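Zendik Hand-Held Gripper, Club Edition

Two-finger manual gripper for school and college robotics clubs 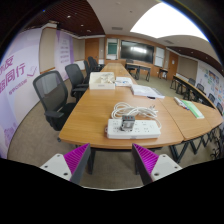 The Zendik is supplied to teams entering the Ridgeway manipulation challenge and to instructors running a term-length course. Students record a task by hand, then train a policy on the recordings. The finger geometry matches the Vustton arm end effector, so data can be replayed without rescaling.

Fingers
Replaceable ribbed inserts, magenta. Dark gray contact strips on the inward faces. Light gray outer mounting plates. Inserts should be changed when the ribs stay bent after release.

Operation
Trigger actuated. Maximum recommended payload 400 g. Calibrate the jaw opening before each session and again after any insert change.

Club kit contents
Gripper body
5 pairs of spare inserts
Hex key
Calibration block
Printed task cards, levels 1 to 7

The camera is not included. See the compatibility table before ordering.

Course material
The workbook was written by Ifor Cadwaladr for the Skamville student league. The final project asks each team to collect roughly 1000 demonstrations of one tabletop task. Teams that change operators partway through should log the change in the session sheet.

Lead time
Club orders placed before February ship with the spring batch. Spare inserts ship separately.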